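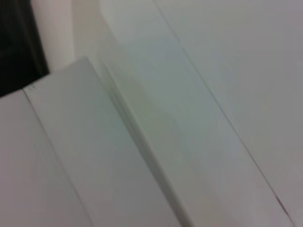 Section 5. Fitting the lid and closing the unit

Before you begin this section, the body of the Irwood storage unit must already stand on its feet in the place where you will use it. If it still lies on its back, please return to Section 4 and finish the feet first. Two persons are better for steps 2 and 3.

You will need:
the lid
the hinge bag (marked H)
a hand screwdriver
a soft cloth

1. Wipe the upper edge of the body with the dry cloth. Small pieces from the packing stay there very often, and the lid will not lie flat on them.

2. Put the lid on the body with the smooth face up. The rounded corners must be at the front. One person holds the lid, the other person looks from the side.

3. Move the lid slowly until the gap is equal along the full length. It should be 2 mm. If the gap is wider at one end, do not push the lid with force. Lift it, turn back the foot under that end by half a turn, and try again.

4. Place the hinges and put in all the screws by hand. Do not tighten them yet.

5. Open and close the lid 5 times. When it moves freely, tighten the screws, first the outer ones and then the inner ones.

CAUTION: Do not use an electric screwdriver for the hinges. The holes are not deep and the thread in them is easily destroyed. We can send a new lid, but we cannot repair the holes.

CAUTION: Keep the fingers away from the hinge side while the other person is closing the lid.

Note: In the first two weeks the gap can change a little, especially if the unit was delivered from a cold warehouse. Check it again after this time and repeat step 3 if it is necessary. You must loosen the screws before you move the lid.

Note: The protective film on the lid may be removed now or later, but not later than one month. After that the glue of the film becomes hard and leaves lines. Begin from a corner and pull low, close to the surface.

Cleaning the gap

Dust collects in the gap between the lid and the body. Fold the cloth over a thin card and pull it along the gap from one end to the other. Water with a little dish soap is enough for the outside faces. Powder cleaners make the surface dull, and this cannot be polished away.

If the lid does not close

Look first for a screw which stands out from the hinge. If all the screws are flat, measure the body from corner to corner in both directions. When the two results are different by more than 5 mm, the body is not square and the back panel must be fitted again (see Section 3, step 2).

For missing parts please write to Kulsoom Mohmand at the Fanavport service desk and give the number from the packing list. Hinge bags are sent every Monday.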